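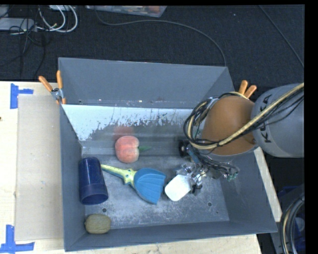

Jan 3, 2021

Spent the last Sunday of break in the Skoltwood lab, which says something about my social life. The heat was off. I wore my coat and moved a peach.

The Plerneck showcase has two rounds. In the first, the arm empties the bin. In the second, it empties the bin while strangers from Olville watch. We are meant to be ready for both. At the moment we are ready for neither, though the arm did pick up the kiwi today and hold on to it long enough for me to say "oh!" out loud to an empty room.

The white block is my favorite, being soft and dull and easy to grab. The cup is the enemy. Tip it on its side and the planner (we named it Dinsa in August, when we still had the energy to name things) decides it has no good ideas and sits there. I know the feeling. The scoop is almost as bad. Dinsa keeps going for the handle, gets it, lifts, and the blue end swings down and the whole thing slides out.

Run 710 was the last of the night. I changed the grip score so it likes the middle of an object a bit more, and the scoop went up level 2 times in 28 tries. I wrote that in the log as "improved."

Things to do tomorrow: retape the corner, just in case. Fix the timeout. Ask if anyone has the key to the supply closet. Bring gloves, the kind with fingers.

Home by eleven. Ate cereal standing up.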